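本网站使用 Cookie 以改善浏览体验。继续浏览即表示您同意我们的 Cookie 政策。 [接受] [设置]

手持式双指夹爪指垫与指距的对比试验——课程项目报告

作者：Buppha Wattanapong、Lizeth Escobar
提交日期：2024年7月25日
分享 31 评论 2

摘要

本项目比较手持式双指夹爪在两种指垫表面（光面硅胶、毛毡）和两种最大指距设定下的抓取表现，并检查腕部相机在不同安装角度下对接触区域的可见性。试验对象为桌面尺度的日用品。全部有效抓取记录为1647次，剔除117次。结果表明，毛毡指垫在细长硬物上的横向滑移小于硅胶，但在薄边缘物体上没有优势；大指距设定提高了粗物体的成功率，同时使指垫更容易遮挡近处桌面。

1 背景与目的

上学期的项目沿用Clelix控制板自带的夹爪参数，指垫为光面硅胶。当时的主要问题有两个：一是抓取圆柱形手柄时物体绕指垫接触线转动，二是双手协同操作时，一侧夹爪松开的瞬间物体姿态变化过大，另一侧来不及夹稳。前一组同学在报告中把原因归为夹持力不足，但没有更换指垫做对照。

本项目的目的限于以下三点：
（1）在夹持力不变的条件下，比较两种指垫表面；
（2）比较指距设定A（窄）与设定B（宽）；
（3）记录腕部相机画面中接触点的可见比例，为后续训练数据的采集提供安装建议。

夹爪的驱动部分没有改动。人手直接握持夹爪操作，不涉及机械臂的轨迹规划。机械臂上的复现试验列入后续工作。

2 试验装置

2.1 夹爪
两只手持夹爪结构相同，分别记为L和R。指垫用螺钉固定，更换一副需拆下两侧支架。硅胶指垫由Prarville提供，毛毡指垫为自制，在同样的黑色底板上粘贴毡层后裁边。裁边质量不一致，使用一段时间后边缘起毛，这一点在第5节讨论。

2.2 相机
每只夹爪各装一台广角相机，朝向指尖。俯仰角设为两档，低档以指垫上缘位于画面中部为准，高档以指垫上缘位于画面下三分之一为准。曝光固定，白平衡固定。自动曝光在白色桌面上会把黑色指垫压成一片，看不清接触面，预试验后停用。

2.3 控制与记录
控制板为Clelix，采样与时间戳由Jeon记录程序完成。左右两路画面的时间对齐采用启动时的同步脉冲。第一周有一批记录缺少同步脉冲，无法可靠对齐，计入剔除部分。

2.4 桌面
桌面为白色，印有浅灰网格，用于估计物体在抓取前后的位移。网格只作相对参考，没有对相机畸变做完整标定，因此本报告不给出以毫米为单位的位移值，只给出等级。

3 试验方法

3.1 物体
物体按几何形状分为四类：细长类（勺、笔杆等）、扁平类（盘、盖板等）、块状类、不规则类（两端粗中间细或表面有凸起）。每类物体均在四种条件组合下测试，即两种指垫乘以两种指距。

3.2 动作
单手动作包括接近、闭合、抬起、保持、放回。双手动作在保持之后增加一步交接：夹爪L夹住物体一端，夹爪R夹住另一端，确认后L松开。操作者由两名作者轮换，每完成一组条件换人一次。

3.3 判定
抬起后保持到计时结束且未脱落，记为成功。保持过程中物体相对指垫有可见转动或平移，记为滑移，分轻、中、重三级。判定由未操作的一方根据录像完成。两人对同一段录像意见不一致时取较重的等级。

3.4 剔除标准
缺少同步脉冲、画面丢帧、操作者中途改变握法、指垫螺钉松动，均予剔除。剔除发生在判定之前。

4 结果

4.1 指垫表面
细长类物体上，毛毡指垫的重度滑移明显少于硅胶，差别主要出现在抬起后的前段。硅胶指垫接触木质勺柄时，物体常以接触线为轴下垂，毛毡指垫的下垂较慢，多数停在轻级。块状类物体两种指垫没有可分辨的差别。

扁平类物体的情况相反。从盘沿夹取时，毡层较厚，指垫下缘难以进入盘沿与桌面之间的缝隙，操作者往往需要倾斜夹爪后再闭合。硅胶指垫较薄，接近动作更短。若以成功率计，两者接近；若计入重新接近的次数，硅胶较好。

4.2 指距设定
设定B对不规则类物体有利，端部较粗的物体可以直接从粗端夹取。设定A下同样的物体只能从中段夹取，抬起后两端不平衡，滑移等级上升。设定B的代价是闭合行程变长，操作者在细长类物体上容易提前停止闭合，造成夹持不到位。

4.3 交接动作
交接失败多发生在L松开时。录像中可分出两种情况：R尚未完全闭合；R已闭合但接触点过于靠近端部。后者在毛毡指垫下也没有改善，说明问题与接触位置有关，单纯增大摩擦不能解决。

4.4 可见性
低档俯仰角下，两片指垫占画面下部较大面积，落在指垫后方的物体部分被遮挡。高档俯仰角遮挡较少，但背景进入更多，包括桌沿以外的地面、机箱和线缆。若后续用于训练，需要考虑背景变化的影响。另一只夹爪进入画面时，其手指关节处的青色件与黑色连杆对比清楚，可作为粗略的姿态参考。

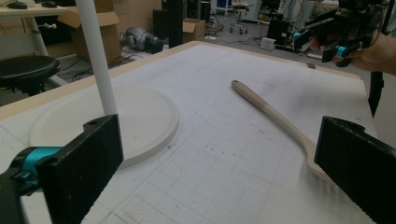
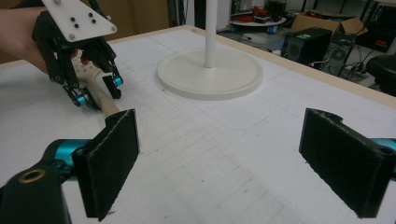
5 讨论

5.1 毛毡的耐久性
毡层边缘起毛会改变有效接触面积。本项目没有按使用次数记录起毛程度，因此不能排除后期数据受到影响。建议下一组固定更换周期，并在更换前后各做一组重复测试。

5.2 操作者差异
两名作者的闭合速度不同。轮换安排减小了但没有消除这一差异。Wattanapong在交接动作中习惯先对准端部再闭合，Escobar习惯闭合到一半时再调整。后一种做法在设定B下耗时较长，在设定A下没有明显区别。

5.3 判定方法的局限
滑移等级依赖人工读录像，中级与轻级之间的界限不够明确。用网格线交点做自动跟踪的尝试没有完成，指垫遮挡网格时跟踪点丢失，重新初始化的代价较高。

6 结论与后续工作

对以细长硬物为主的任务，建议采用毛毡指垫配设定A；对不规则物体，建议毛毡指垫配设定B；需要频繁从薄边缘夹取时，保留硅胶指垫。相机建议使用高档俯仰角，并在采集前检查同步脉冲。

9月起的后续工作包括：在Fullitz实验台的机械臂上复现四种条件组合；测试较薄的毡层；补做畸变标定，使位移可用毫米表示。

附录A 记录表字段

序号、日期、操作者、夹爪（L/R）、指垫、指距设定、俯仰角、物体类别、动作类型、成功与否、滑移等级、剔除原因、备注。

评论（2）
相关内容
· 腕部相机固定曝光设置说明
· Clelix控制板接线与常见报错
· 软质指垫与硬质指垫：上学期项目报告
· Jeon记录程序的双路时间对齐
· 课程项目报告格式要求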